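Why Do Wet Things Dry?

By Leanne Ellwood
For readers ages 7 and up

Spill a little water on the sidewalk on a warm day and go play for a while. When you come back, the puddle is smaller. Later it is gone. Nobody mopped it up, so where did it go?

The water went into the air. It changed from a liquid, which you can pour, into a gas called water vapor, which you can't see. This change is called evaporation.

What is happening in the puddle

Water is made of very tiny bits called molecules. They are much too small to see, even with a magnifying glass. The molecules in a puddle are always moving. They bump into each other and slide past each other all day long.

Some move faster than others. When a fast one is at the top of the puddle, it can break away from the rest and fly off into the air. Then another one goes, and another. If enough of them leave, the puddle dries up.

Water does not have to boil to do this. Boiling is the fast way, and it happens all through the pot. Evaporation happens only at the surface, and it can happen on a cold day too. It just takes longer.

What makes drying faster

Heat. Warm water has faster molecules, so more of them get away. A wet towel dries sooner in the sun than in the shade.

Wind. Moving air carries the water vapor off and brings in drier air. This is why people like a breezy day for hanging out laundry.

Dry air. Air that already has a lot of water vapor in it is called humid. On a humid day, many molecules land back on the wet thing, so it stays wet longer. In Sistow, where I grew up, bathing suits left on the porch in summer were often still damp the next morning.

Space. A towel in a ball has most of its water hidden inside. Spread it out and much more of the water touches the air.

Drying at home

Space matters in the kitchen too. If you stack wet plates flat on top of each other, water gets trapped between them and can stay there for hours. Plates standing on their edges have air on both sides. Water also runs down and drips off the bottom, so there is less left to evaporate.
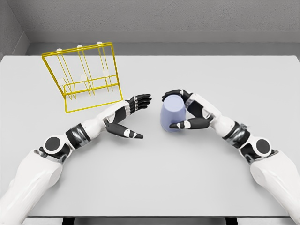

Cups are a little different. A cup turned upside down on a flat counter holds damp air inside, and the air can't get out. Tip the cup or raise the rim a bit and the inside will dry much better.

Try it yourself

You need 4 paper towels, a spoon, and some water.

1. Put one spoonful of water on each paper towel.
2. Fold one towel up small. Leave the other three flat.
3. Put one flat towel in a sunny window, one in a shady spot, and one in front of a fan. Ask a grown-up to turn on the fan. Keep the folded towel in the shade next to the flat one.
4. Touch each towel every few minutes and write down when it feels dry.

Which one do you think will be last?

Words to know

Evaporation: when a liquid turns into a gas at its surface
Humid: having a lot of water vapor in the air
Molecule: a very tiny bit of something, such as water
Water vapor: water in the form of a gas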